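Foro de lectura política: memorias de gabinete
Tema: «Cuatro años en Turholm», de Cremilda Marinho 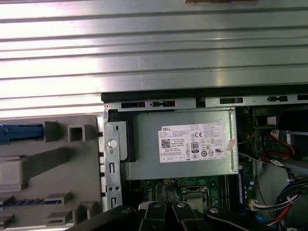
Interior de un ordenador, con el riel metálico del chasis.

E. Aguiar
Estimados miembros: someto a consideración estas memorias de la exportavoz. El capítulo 7, sobre la crisis de Skakcombe, me parece el mejor documentado.

N_Lins
Discrepo respetuosamente. Dicho capítulo omite la dimisión de Tavares.

E. Aguiar
Consta en la nota 19.

R. Sukprasert
Una nota no equivale a un relato. Coincido con el señor Lins.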